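Sorting Returns at Plernell: New Duties on the Second Floor

When Primimmont introduced robot picking at its Plernell returns center last April, the company told its 324 employees that no positions would be cut. The arms were assigned to mixed household returns, a task that had long carried the highest turnover in the building.

Employees on that line once stood at the bins for a full shift. Nine of them now work as cell operators. They set up each bin, watch the picks and step in when an item is missed. Training lasts 11 days and is provided by Hollmann, the integrator.

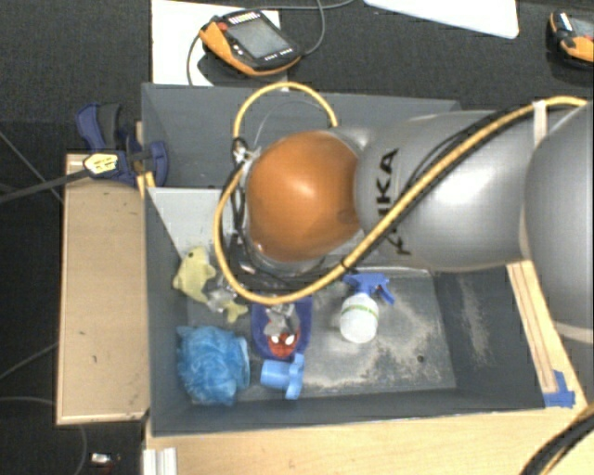 A robot arm over a bin of mixed goods, including a plush toy, a bath puff and a spray bottle.

Soft goods and clear plastic remain the most difficult items, according to Tove Ásgeirsdóttir, operations manager at the center. Operators record each missed pick, and the log held 2,077 entries at the close of the first quarter of use.

"Our people know why a pick fails, and they are now asked to write it down," Ásgeirsdóttir said. "That was never part of the job before."

Some employees have asked that the new duties be reflected in pay grades. Primimmont has agreed to review the matter before a second line opens.

2024-02-29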